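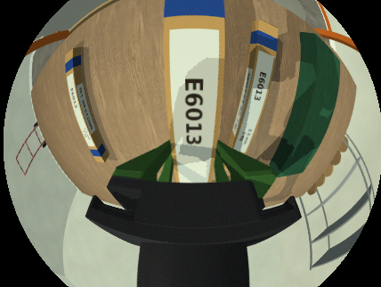 Breadcrumb: Service Desk > Equipment Planning > Open Requests

The Plaltden training shop requests a review of its gripper budget before the December order to Stornia is released. The approved line covers one set of replacement fingers and a Skiro controller license, for a total of $600. Handling trials are being planned in simulation with E6013 electrode packs, and the green two-finger gripper is the type quoted. The quotation lists fingers at $200 per set with a lead time of 16 days. It does not state whether the mounting plate is included.

Entry 2. Stornia was asked to confirm the plate in writing. The shop also asked whether a pack marked 1 kg falls within the rated load of the arm. No purchase order will be issued until both points are answered. Status: on hold.
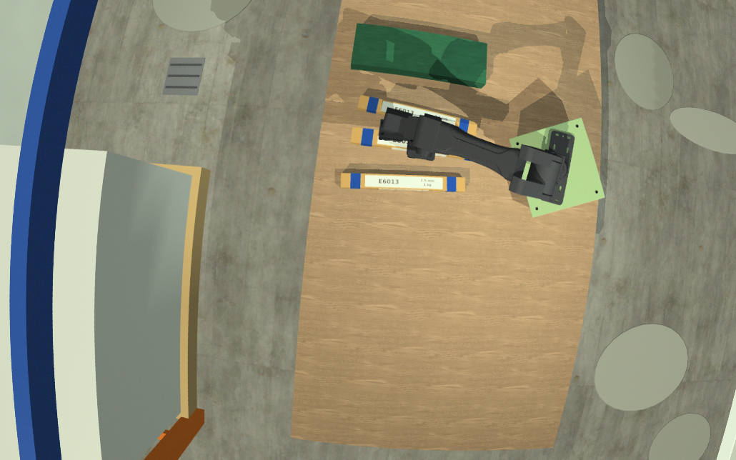 Catalina Sepúlveda replied that the plate is a separate item at $200 and should be entered on its own line. She advised against drawing it from the license funds and asked for a revised total.

Entry 4. Revised request submitted to Evaristo Sala for approval. Rated load still unanswered.

Related requests
Sanna cell: spare parts allowance
Skiro license renewal
Plaltden shop: floor space for second arm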